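About Willcombe

Hi, I'm Natalina Pagano, and Willcombe is my little social media help desk for people who'd like to keep using the apps and still have a bit of privacy left! I started it in 2000 as a mailing list for friends who kept getting locked out of their chat accounts, and it sort of grew from there (the mailing list is still going, by the way, with 938 readers).

Most of what I do is go through settings with people, one screen at a time. Who can see your photos, who can find you by phone number, which old quiz apps are still hanging on to your login. I write it all up afterward in plain English so you can do it again when the menus move - and they always move. 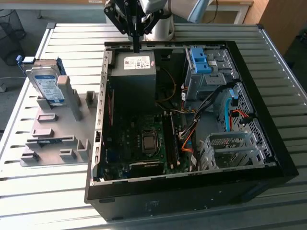
Desktop tower with the side panel off and the power supply in view.

There are four guides on the site right now. Kovberg covers photo tagging, Gurkia is the one for parents, and Kamata is about closing an account for good and getting your pictures out first. The fourth doesn't have a name yet, so send me ideas! Between them they answer some 2691 questions that readers have mailed in, lots of them about search bars showing things they really shouldn't.

I don't take ads and I don't sell your address to anyone. A phone session is $21 and the guides are free. If you write to me I'll usually get back to you in a day or two, a bit slower in April when I redo the guides from top to bottom.

Page last updated Apr 1, 2018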